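Can a machine clear and reset a breakfast table yet?
Posted in Home and Workplace Automation
Viewed 328 times

Eugénie Poulain
Our residence has a shared kitchen on each floor, and the board has asked me to report on whether any part of the morning cleanup could be assigned to a machine. The work consists of returning cartons to the refrigerator, stacking trays, and hanging mugs on their stands. A supplier named Lokuvitz has offered us a demonstration unit. I would like to hear from members with direct experience before 10th December, when my report is due. Is this equipment ready for daily use, or should we wait?

Haruto Onishi
I coordinate equipment trials at the Pruitt training center. My answer is that single tasks are within reach, provided the objects are known in advance and remain within the reach of the arms. A complete cleanup, without a person in attendance, is another matter.

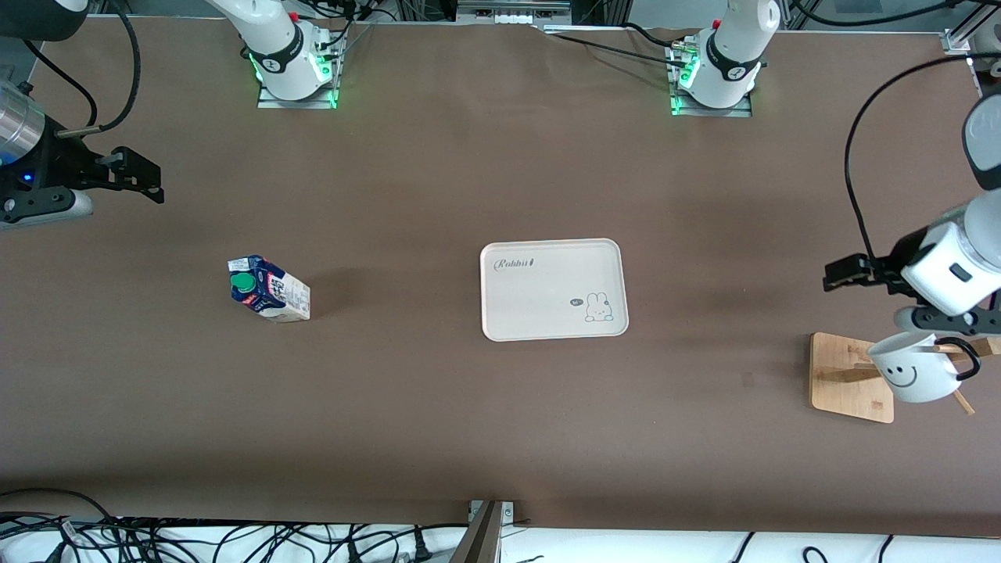 Mugs deserve the most attention in any trial you arrange. A tray can be gripped at the rim and set down with some tolerance for error. Hanging a mug requires the handle to meet the peg at the correct angle, and a stand with pegs that angle outward, like the wooden one holding the smiley-face mug, leaves little room for a poor approach. Cartons are a separate difficulty – one lying on its side must be turned upright, and its weight changes with the contents. I would ask Lokuvitz to run each task 200 times with your own dishes and to report every failure, including drops and cases in which an operator stepped in.

Please also request the service terms in writing. In our January trial of a Gramus unit, setup and adjustment took more staff time than the chores themselves.

Flunurari
Wait. We were quoted 4000 a year for support alone and that did not include replacement fingers. A dish rack and a posted schedule did the job on our floor.

Eugénie Poulain
Thank you both. I will ask for the test results and will bring 2 of our own mugs to the demonstration.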